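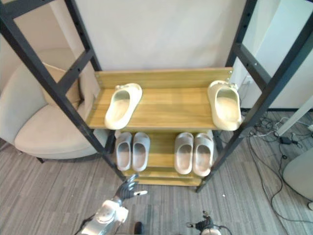
# Flollari: meine Ordnung fürs Schuhregal

Moin! In diesem Ordner liegt alles, was ich mir über die Jahre zum Thema Schuhe, Regale und Flur zusammengeschrieben habe. Angefangen hat das als Zettel an der Innenseite der Garderobentür, dann wurde eine Textdatei draus, und inzwischen ist es eben ein Repo mit eigenem Namen (fragt nicht, Flollari klang abends um elf gut).

Stand: 28. August 2018

## Was drin ist

- `regal.md`: Aufbau, Höhen, Schrauben, alles zum Gestell
- `schlappen.md`: Hausschuhe und Badelatschen, also das, was ständig in Bewegung ist
- `winter.md`: Stiefel, Abtropfschale, Einlagern (halb fertig)
- `liste.csv`: meine Schuhliste, Spalten siehe unten

## Das Regal

Ich mag Leiterregale sehr, schwarzes Metall an den Seiten, helle Holzböden dazwischen. Die kleinen Löcher in den Holmen sind Gold wert! Meine Faustregel für flache Latschen: Boden so tief hängen, dass man noch mit der ganzen Hand reinkommt, mehr Luft braucht es nicht. Für Stiefel fliegt ein Boden raus und fertig.

Beim Aufbau bitte erst alle Schrauben locker reindrehen, dann hinstellen, dann festziehen. Ich hab das beim ersten Mal andersrum gemacht und das Ding hat gewackelt wie ein Kuhschwanz. Auf Teppich nach einer Woche nochmal nachziehen, der gibt nach.

Das Holz wische ich nur nebelfeucht ab. Mit der Treko-Seife, die ich früher genommen habe, gab es Ränder, seitdem nehme ich einfach Wasser und ein altes Geschirrtuch.

## Schlappen

Mein Lieblingskapitel, weil hier am meisten schiefgeht. Bei mir gilt:

1. Ein Paar gehört zusammen, auch wenn's eilig ist.
2. Die hellen, cremefarbenen kommen nach oben, die grauen eine Etage tiefer.
3. Auf dem unteren Boden zeigen die Spitzen nach vorn.
4. Zwischen zwei Paaren bleibt ein Streifen Holz frei.

Regel 1 ist gerade oben das Problem: ein cremefarbener links, schräg mit der Spitze zur Rückleiste, und der andere ganz rechts am Holm, dazwischen jede Menge Brett. Die vier grauen darunter stehen dagegen paarweise nebeneinander, genau so will ich das haben. Fürs obere Brett bin ich mir noch unsicher, ob ich ein Paar in die Mitte stelle (sieht ruhiger aus) oder links an den Rand, damit rechts Platz für Besuch bleibt. In `schlappen.md` stehen beide Varianten, sucht euch eine aus.

Ach ja, und ein Sessel neben dem Regal ist super. Hinsetzen, Schuhe wechseln, Kissen in den Rücken. Bei cremefarbenem Polster allerdings bitte keine matschigen Stiefel auf den Schoß nehmen ...

## Die Liste

`liste.csv` ist mit Semikolon getrennt, UTF-8, eine Zeile pro Paar:

| Spalte | Bedeutung |
|---|---|
| `kuerzel` | höchstens 8 Zeichen |
| `farbe` | frei, aber bitte klein geschrieben |
| `etage` | oben, mitte, unten, keller |
| `notiz` | bis 200 Zeichen, alles erlaubt |

Leere Felder sind okay. `keller` heißt bei mir Kiste Barnell, das ist die große mit dem Deckel, der nicht richtig schließt.

## Offene Punkte

- [ ] `winter.md` fertig schreiben, spätestens wenn's kalt wird
- [ ] Farben vereinheitlichen (hellgrau und grau stehen wild durcheinander)
- [x] Doppelte Zeilen aus der Liste werfen, erledigt im Juni
- [ ] Schuhlöffel: wohin damit?

## Mitmachen

Gern! Wer eigene Regeln hat, legt einfach eine neue Datei daneben und schickt mir einen Pull Request. Nur die Spaltennamen lasst bitte, wie sie sind, mein kleines Skript zum Sortieren ist da ziemlich zickig. Die Texte dürft ihr kopieren, umschreiben und an die eigene Garderobentür kleben.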